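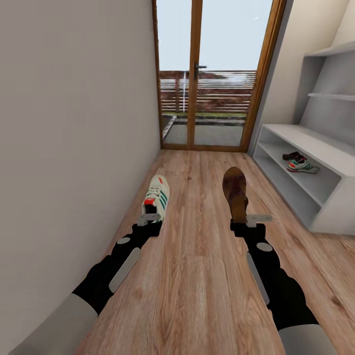 Project report: house rules for a two-armed tidying robot
Home Robotics module, Vatau group

When we picked our topic I thought the rules part would be the dull bit. Everyone in the group wanted to do arms and grippers, and I was the one who ended up with "good practice" next to my name on the sheet. Well, I've changed my mind (mostly). Writing rules a robot can really follow is hard, and I spent far more of the term on it than I'd planned.

The job we set ourselves was putting shoes away in a hallway. The whole thing runs in simulation, in a hallway model we called Edwood, with a wooden floor, a glass door at the far end and a white shelving unit on the right. There are two arms, and each one can carry a shoe.

What we started with

Our first rulebook had 34 rules. I was very proud of it! It was also useless. Lots of the rules said things like "be careful near walls" or "handle shoes gently", and you can't test either of those. How near is near? My tutor wrote "says who?" next to about half of them, which stung a bit, but fair enough.

So I went back and asked the same thing of every rule: could somebody who isn't in our group watch a run and say yes or no, it was kept? If they couldn't, the rule got rewritten or thrown out. We finished with 6.

The rules we kept

1. One shoe per gripper. No scooping up a pair in one go, even when they're touching.
2. Hold at the heel. Laces and tongues move about too much, and a toe grip hides the part you need to line up with the shelf.
3. Lift both shoes clear of the floor before moving off. Dragging counts as a fail, even for a moment.
4. The arms mustn't cross. The left arm stays left and the right arm stays right, and if a shoe needs to change sides it gets put down first.
5. Never leave a shoe in front of the door. If a run is stopped halfway, whatever is being held goes down against a wall.
6. Stop means stop. No finishing the move, no "just getting this one onto the shelf".

Rule 4 caused the most arguing. With a white trainer in one gripper and a brown leather shoe in the other, the arms already lean in towards each other over the middle of the floor, and some of us felt a small overlap was fine as long as nothing touched. I didn't want "fine as long as" anywhere in the rulebook. I won that one, but it does make some runs slower.

Rule 5 is my favourite. A hallway is how people get out of the house, and a shoe by the door is just what you'd trip on in a hurry – that goes for the robot's mess as much as ours.

How we checked them

We did 24 marked runs, each watched by two people filling in the same sheet (the Munasinghe sheet, named after the lab room) without talking to each other. Where the two sheets didn't match, we blamed the wording before we blamed the person. That's how "clear of the floor" got a proper definition in the appendix, and why "against a wall" now says which walls count. The shelving unit doesn't.

We also kept logs of every practice run, up to 2000 lines each, in a tool called Briltance. I'd use something simpler next time. Finding the moment a rule was broken took ages, and I'd have loved a plain button that dropped a marker in the log.

What I'd still like to fix

We don't have a rule for full shelves. Our shelves had plenty of space, so it never came up, but a real family's wouldn't! We also need something on odd shoes, and on boots, which are tall enough to make the heel grip awkward. And everything here comes from a simulated hallway, so I wouldn't hand these rules to anyone with a real robot and a real toddler without a lot more testing first.

The full wording of each rule is in Appendix A and the blank checking sheet is in Appendix B.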